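Home Products Downloads Support Community Log in

Ticket 243: Hand-held gripper pair, left fingers not closing all the way on thin cloth
Product: Clallow two-hand kit
Opened by: Rocío Bañuelos, Rovivside
Opened: 1/14/25
Status: Solved

Rocío Bañuelos wrote:

Hi support team! First off, we're having a great time with the Clallow. We have the pair on a 30-day review and I was expecting to spend the first week reading manuals, but people were picking things up with it the same afternoon the box was opened. The handles are comfortable and the trigger pull is light enough that my hand wasn't sore at the end of a long session (it always was with our old set).

Now the problem. On the left unit the fingers meet fine when they're empty, but on thin cloth they leave a tiny gap at the tips and the cloth slides out. Thick towels are fine. Right unit is fine with everything. Our job list is mostly bedroom tidying, so cloth is half of what we do.

What I tried so far:

- Restarted both units. No change.
- Swapped left and right hands. The problem stays with the left unit, so it isn't me.
- Ran the open/close calibration from the menu, three times. The opening reads 90 at full stretch on both units, which I believe is right. Closed reads 0 on the right and 2 on the left.
- Wiped the fingers with a dry cloth. No change.

Firmware is whatever shipped in the box, I haven't updated anything yet.

Support (Farahani) replied:

Hello Rocío, thanks for such a clear write-up, and I'm glad the handles are working out for you. A closed reading of 2 with empty fingers that look shut usually means one finger is seated a little high on its mount. The tips touch early, the motor thinks it's finished, and thin material gets no squeeze. Could you send a picture from the left unit's own camera with the fingers closed, in your normal work area? Please don't loosen anything yet.

Rocío Bañuelos wrote:

Sure! Taken with the left one over the bed, fingers together. The blue cloth is the one that keeps getting away from me.
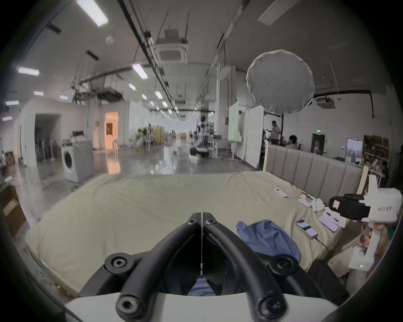
Left unit over the bed, fingers closed; second gripper at right, indicator light green.

I can't see a gap at this size but I can feel it with a strip of paper. The paper pulls straight out on the left and tears on the right.

Support (Farahani) replied:

The paper test is a good one, I may steal it for our help page. Please do this next:

1. Power the left unit off and wait for the light to go out.
2. Loosen the four bolts on one finger by half a turn each. Leave the other finger alone.
3. Press that finger down toward the housing with your thumb and hold it.
4. Tighten the bolts in a cross pattern, a little at a time.
5. Do the same on the other finger.
6. Power on and run the calibration once.

Use the hex key from the kit. The bolts only need to be snug.

Rocío Bañuelos wrote:

Done. The first finger didn't move at all. The second one dropped with a small click, maybe the thickness of a business card, so I think you found it! Closed now reads 0 on both units.

Paper test: tears on the left too. Then I folded and unfolded the blue cloth until I got bored and it didn't slip once. I also tried a sock and a tissue. The tissue needs a slow hand but it works.

One leftover thing. After calibration the left unit took a long time to show up in the recording software, long enough that I nearly unplugged it. Is that related?

Support (Farahani) replied:

Excellent news. The slow start is separate. After a calibration the unit rewrites its settings and waits for the software to ask for them, and the default timeout is 600 seconds. Under Devices, Advanced, press "Refresh now" and it should appear right away. The next firmware shortens the wait, and we hope to have that out by May.

Rocío Bañuelos wrote:

Refresh worked, both units listed in a couple of seconds. Thank you! I'm putting the finger seating steps in my review notes for Brullasia, who are looking at the same kit, plus a line saying how fast you answered. You can close this one. I'll open a new ticket if the bolts work loose again.

Ticket closed by support. Cause: finger seated high on mount, left unit. Fix: reseat and recalibrate.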